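Llinos Skyrme
November 20, 2020

1/ Week three of teaching the arm by remote control. Notes from the desk organizer task, mostly for people setting up the same thing.

2/ We have 376 usable demos so far. The target is 600 before the December break. Iolo Prydderch and I split the driving and swap every half hour.

3/ Swapping matters. After 30 minutes my grip on the controller gets sloppy and the arm copies it. You can see the wobble in the joint plots.

4/ Drawers are the slow part. Small round knobs need a straight approach. If I come in at an angle, the fingers slide off and I throw the demo out.

5/ We tried moving the arm by hand for the drawers. Good feel for the pull, but my forearm kept getting in the chest camera view. Went back to remote.

6/ Pausing before the grasp was a bad habit of mine. Ffion Mathias spotted it in playback: the trained policy paused too, sometimes for good. Now I keep moving, even if it's slow.

7/ Bench layout with the two-drawer organizer, yellow labels on the slope and the dividers, white spray bottle standing in front of the open side.

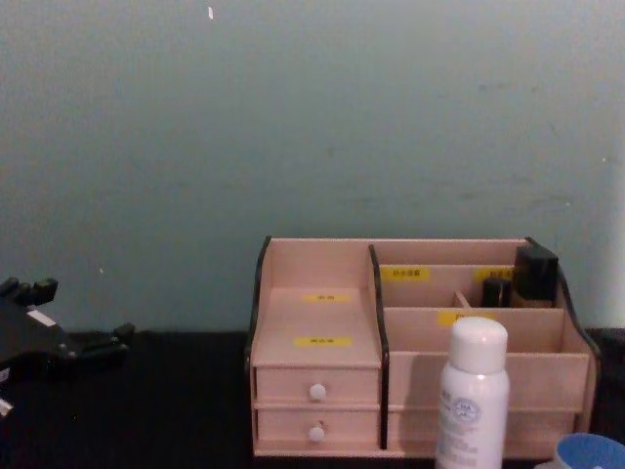

8/ Next up is putting bottles into the back compartment. Olumide Anozie is redoing the controller mapping first so wrist roll isn't on the same thumb as open/close. I'll post the new mapping when it's on the bench.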